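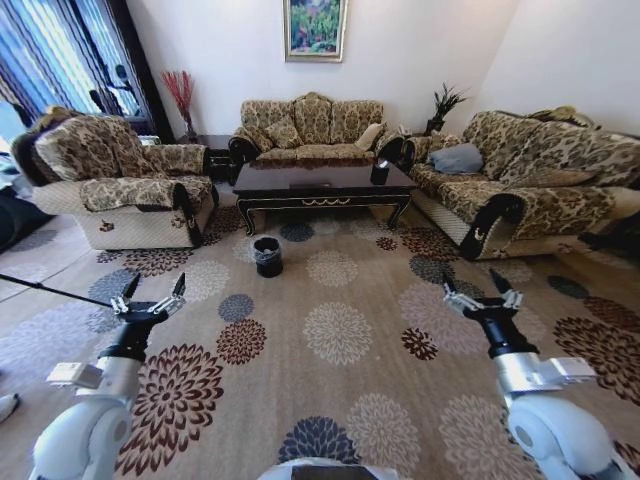
Three sofas around a low coffee table on a patterned carpet.

Jostcombe has a new bedside sound machine out this month, and I've had one running next to my pillow long enough to have opinions! It's called the Plinent, it replaces the old Carent (which I owned and loved until the volume wheel went crackly), and it comes with 25 sounds where the Carent had a measly handful.

The big news is the fan noise. Jostcombe says it recorded real fans this time, and I believe it - the loop on my old one had a little hiccup in it that I could hear coming every single time, and I can't find one here. Rain is good too. The crickets I could live without, but my sister-in-law swears by them, so there you go.

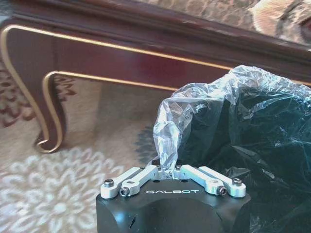 You also get a sleep timer with three settings, a headphone jack and a night light that dims all the way down to off (thank you!). The alarm starts soft and builds up over a couple of minutes, and I've been waking up a lot less grumpy. What you don't get is a battery, so if you travel a lot or lose power every time the wind blows, you may want to wait for the portable version that's supposed to show up in December.

Price is $100, which made me wince a little. Jang, the store where I bought mine, is knocking $25 off for anyone who brings in an old machine of any brand, working or dead, and the first run is only 1,000 units, so I wouldn't sit on it too long if you're tempted. They had the white and the gray when I stopped in. The blue one was sold out already, but they're taking names for the next shipment and they'll call you when it comes in.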